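Trullby Residence — Room Clear-Out and Waste FAQ

When do I need to clear my room?
Rooms must be cleared by 10 am on the Monday of changeover. Keys go to Songül Yazıcı at the front desk.

Can I use my own container for sorting?
Yes. A plastic basin or tub on the floor works well, provided it is emptied before inspection. Bags and packets should not be left sitting over the rim in the hallway, where they tend to spill.

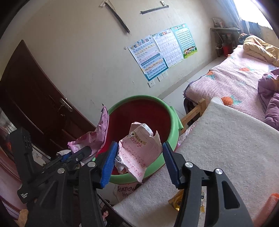
Packaging collected in a green basin beside the bed.

Which bin does packaging go in?
Clean paper bags go in the paper bin. Plastic bags and food wrappers go in the general bin. Packets made of mixed layers — paper outside, foil or film inside — also count as general waste. There are 2 bins of each colour behind the laundry.

What about small wrappers on the bed or on boards?
Pick these up before stripping the bed. They get caught in knitted blankets and end up in the dryer filter.

Do I have to fold the bedding?
Fold comforters and quilts and leave them on the mattress. Your own blankets go home with you.

Are felt-covered boards recyclable?
No. Remove any pins and take the board to room 9, where Ertuğrul Çınar keeps reusable items for three weeks.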